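Watercolor paper keeps buckling even after I stretch it, what am I missing?

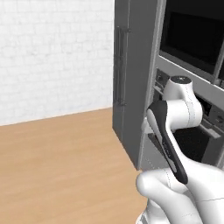

White brick and a gray cabinet door

Posted by Estrella Ochoa

Hi everyone, I've been reading this board for months and finally made an account so I could ask something that is driving me up the wall. I took up watercolor last winter after my sister gave me a little travel set, and I've gotten to the point where I want to do larger washes, skies mostly, and some loose florals. The trouble is my paper. I'm using sheets from a Brelmont pad (the medium weight, cold press) and I stretch them the way my book says: soak, lay on a board, tape down all four sides with gummed tape, leave overnight. In the morning it looks gorgeous and flat as a drum, and I get so excited! Then I put down a big wet sky and within a few minutes there are hills and valleys everywhere and the blue runs down and collects in the valleys. On the last one the tape had also let go along one side.

I soak for 2 minutes, in the bathtub, cold water. The board is a piece of hardboard I had left over from a shelf. Do I need to buy heavier paper and forget about stretching? I'd really rather not spend a lot, I go through paper like nobody's business. Thank you so much in advance, and sorry this is so long.

Ximena Aguirre

Welcome, Estrella! Please don't be discouraged, I think nearly all of us have had a sky turn into a relief map at some point. From what you wrote I'd look at the soaking first. Two minutes is short for a medium weight sheet with a fair bit of sizing in it. The paper hasn't expanded all the way when you tape it, so when your wash goes on it still has some growing to do, and up it comes. I leave mine in for 6 minutes, sometimes a bit more if the sheet is big, and I test it by bending up a corner. If the corner springs right back, it goes under again. If it stays drooped over, it's ready.

Then hold it up by one corner and let it drip until the drips slow down, lay it on the board, and go around the edges with a clean towel before the tape goes on. Gummed tape wants to be damp, never soaking. I used to run mine under the faucet and wash half the glue down the drain (years of this, I'm embarrassed to say), and it always let go on one side just like yours did. A barely wet sponge does it. Get the tape at least half onto the paper, press it down hard with your knuckles, and keep the board lying flat while it dries. If you stand it up, the water all heads to the bottom edge and that tape is the first to go.

Your hardboard may be part of it too. The thin kind can bow when the paper pulls, and if one face is very slick the tape has little to hang on to. Try the rougher side, or a thicker piece of plywood with the edges sanded. Mine is an old drawing board and it's so ugly by now, but I love it dearly.

And do come back and show us your florals!

Rutilio Tlapale

just buy a block. glued on the edges, no stretching. I use the Wakis one and it's fine

Ieuan Gronow

A block is a nice thing to have, but I'd add that mine still cockles a little under a really wet wash. It mostly goes flat again once it dries, so you have to be patient and keep your hands off it in the meantime, which I am very bad at.

Ximena has covered the stretching better than I could. My own bit of advice is for the paintings you already have, Estrella, so please don't throw them out! Lay the finished sheet face down on clean paper, mist the back lightly with plain water, put another clean sheet on top and then a board and every heavy book you own. Leave it a full day, or two in damp weather. I've rescued quite a few December landscapes that way. It won't move the blue that has already settled in the valleys, I'm afraid, but in a sky that can pass for cloud.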